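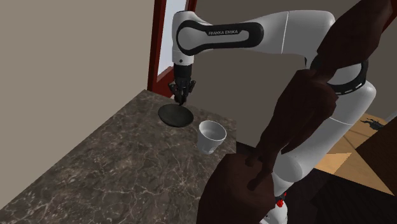

É possível preparar em simulação, numa oficina partilhada, uma célula robótica de bancada antes de comprar o braço?

A maior parte do trabalho pode ser feita assim: a disposição da bancada, o alcance do braço, a abertura da garra e a ordem dos movimentos definem-se no computador, e ficam para a oficina a fixação mecânica, a cablagem e as medições de força.

22 de janeiro de 2024 – A oficina partilhada Helis apresenta hoje o Zustix, um projeto de construção aberto para quem quer montar em casa, ou numa oficina coletiva, uma pequena célula de manipulação de loiça. O projeto reúne os desenhos da bancada, a lista de peças, os ficheiros do ambiente simulado e um caderno de montagem em português. Todos os materiais podem ser descarregados sem custos a partir da página da oficina.

O Zustix nasceu de uma necessidade prática. A Helis tem 31 membros inscritos e uma única sala com bancadas, partilhada entre marcenaria, eletrónica e costura. Um braço robótico montado de forma permanente ocuparia uma bancada inteira, pelo que o grupo decidiu resolver primeiro no computador tudo o que fosse possível. A construção física só avança quando uma tarefa tiver sido concluída em simulação com resultados estáveis.

A tarefa escolhida para a primeira versão é simples de enunciar: pegar numa chávena pousada num balcão de cozinha e colocá-la num prato. A chávena foi preferida a outros objetos por obrigar a decidir onde agarrar. Pode ser segura pela borda, com um dedo por dentro e outro por fora, ou pelo corpo, com a garra mais aberta. Cada opção exige uma altura de aproximação diferente e deixa uma margem diferente para erros de posição.

O modelo do balcão usa uma textura de mármore em tons castanhos e cinzentos. As primeiras versões tinham um tampo de cor lisa, e o programa de visão habituou-se a tratar como objeto tudo o que contrastasse com o fundo. Com os veios da pedra, esse atalho deixou de funcionar e foi necessário treinar de novo a deteção. O caderno de montagem explica como trocar a textura por uma fotografia do tampo real de cada cozinha ou oficina.

A geometria dos objetos foi mantida leve de propósito. Um modelo de chávena com poucas faces carrega depressa e permite repetir os ensaios num computador doméstico. Para cada alteração relevante no programa, a equipa corre 500 tentativas com posições iniciais sorteadas e guarda o registo de todas, incluindo as falhadas. Os registos são publicados com os ficheiros, para que outras oficinas possam comparar os seus próprios resultados.

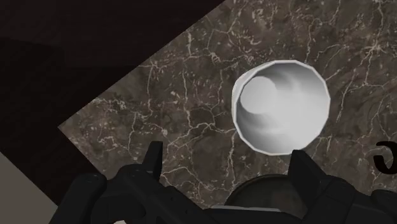 A posição da garra no início da descida foi o ponto que mais trabalho deu. Quando os dedos partem demasiado abertos, um deles pode tocar num objeto vizinho antes de chegar à altura de pega. Quando partem demasiado fechados, qualquer pequeno desvio na estimativa da posição faz com que a ponta bata na borda. A versão agora publicada calcula a abertura a partir do diâmetro do objeto e acrescenta uma folga que o utilizador pode alterar num ficheiro de configuração.

O segundo problema foi a oclusão. Vista de perto e de cima, a própria garra tapa uma parte do tampo, e o prato de destino deixa muitas vezes de ser visível por inteiro. O Zustix guarda a última posição conhecida do prato e só a atualiza quando volta a ter contorno suficiente para uma nova estimativa. É uma solução modesta, descrita em detalhe no caderno, e a Helis agradece propostas melhores.

A parte física do projeto está dividida em 4 módulos: a estrutura da bancada, a placa de fixação do braço, o suporte de câmara e a caixa de alimentação com paragem de emergência. Os dois primeiros foram desenhados para serem feitos com ferramentas comuns de oficina – serra, berbequim de coluna e um jogo de machos de roscar. O suporte de câmara pode ser impresso em 3D ou recortado em chapa. A caixa de alimentação deve ser montada por alguém com experiência em instalações elétricas.

O projeto não depende de um modelo específico de braço. A placa de fixação é fornecida com furação em branco, a completar segundo o manual do equipamento que cada grupo tiver disponível. Os ficheiros de simulação também permitem substituir o braço e a garra, desde que exista uma descrição cinemática do conjunto. Quem não tiver braço pode usar apenas a parte simulada, como fazem neste momento vários membros da oficina a partir de casa.

O desenho mecânico foi revisto pela Meijer, serralharia vizinha da Helis, que cedeu também os perfis de alumínio para o primeiro protótipo da bancada. A Zimden, empresa local de informática, disponibiliza o servidor onde ficam alojados os ficheiros e os registos dos ensaios. Nenhuma das duas tem direitos sobre os desenhos, publicados com uma licença que autoriza a cópia, a alteração e a venda, com indicação da origem.

A documentação ocupa 13 capítulos. Os primeiros tratam da instalação do ambiente simulado e da preparação dos objetos. Os capítulos centrais descrevem o planeamento dos movimentos, a calibração da câmara e a leitura dos registos. Os últimos são dedicados à montagem, com desenhos cotados, sequência de aperto dos parafusos e uma lista de verificações a fazer antes de ligar a alimentação pela primeira vez. Há ainda um anexo sobre distâncias de segurança em salas partilhadas, tema que ocupou várias reuniões dos membros.

Algumas limitações mantêm-se nesta versão. O atrito entre os dedos e a chávena é um valor fixo na simulação e terá de ser ajustado com objetos reais. Líquidos não são simulados, e o projeto não deve ser usado com recipientes cheios. O programa trata um objeto de cada vez e não empilha loiça. A deteção de pratos escuros sobre tampos escuros continua a ser menos fiável do que a de chávenas claras, e o caderno recomenda reforçar a iluminação nesses casos.

A montagem do protótipo físico está prevista para abril, nas instalações da Helis, em sessões abertas a membros e a visitantes com inscrição prévia. As sessões incluem o corte e a furação da estrutura, a fixação da placa e os primeiros movimentos a velocidade reduzida, sem objetos no tampo. Os ensaios com loiça ficam para uma fase posterior, depois de verificadas a paragem de emergência e a rigidez da bancada.

As oficinas e escolas interessadas em construir a sua própria versão podem pedir à Helis uma cópia impressa do caderno, paga ao preço da impressão. Correções aos desenhos e relatos de montagem devem ser enviados pelo formulário da página do projeto, com indicação da versão dos ficheiros utilizada.

Sobre a Helis
A Helis é uma oficina partilhada sem fins lucrativos, mantida pelas quotas dos seus membros. Dispõe de espaço de marcenaria, eletrónica e costura, e organiza sessões regulares de apoio a projetos pessoais.

Contacto para a imprensa: através do formulário na página da Helis, com o assunto "Zustix – imprensa".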